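Hotum Chores: assembly subset

README

Hotum Chores is a set of recordings made to check how far two-armed robots have come with ordinary work. Keva covers kitchen jobs, Pietrzak covers laundry, and this part, Cladiner, covers putting together flat-pack furniture.

Contents
300 episodes, 144 of them finished without help
6 tasks, 2 arms in every task
One text file per episode with the task name and the outcome

Tasks
Push a leg into a corner socket. Turn the part over. Hand a part from one arm to the other. Tighten by hand. Sort parts by size. Clear the table.

Outcome labels
done: the part is seated and stays up when released
helped: a person touched the part or the robot
stopped: the operator ended the run

Can it do the job yet?
Some of it. Grasping a leg is mostly solved in our runs. Lining it up with the socket is slow, and a leg that goes in crooked is rarely noticed by the policy. Turning a finished table over is still a job for a person. 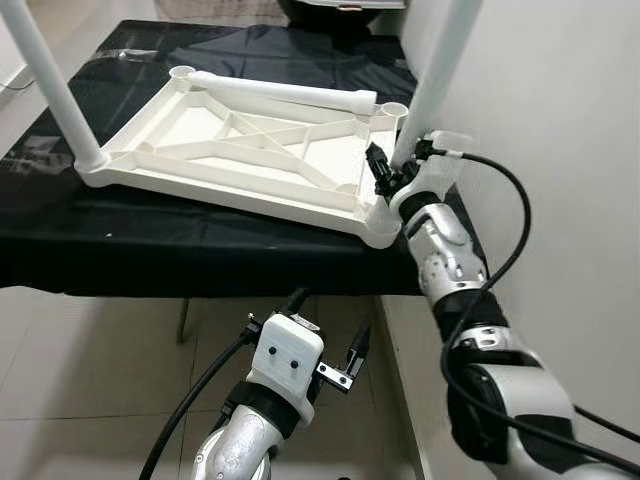

Scores from the leg task should not be compared with scores from Keva. The parts are stiff and do not change shape, and the success check is stricter.

Known problems
Gripper force was not logged in the early episodes. Shiny surfaces cause bad depth readings. Some "helped" runs were first labeled "done" and were corrected in the October release.

License
Free for research use. Please cite Hotum Chores and name the subset.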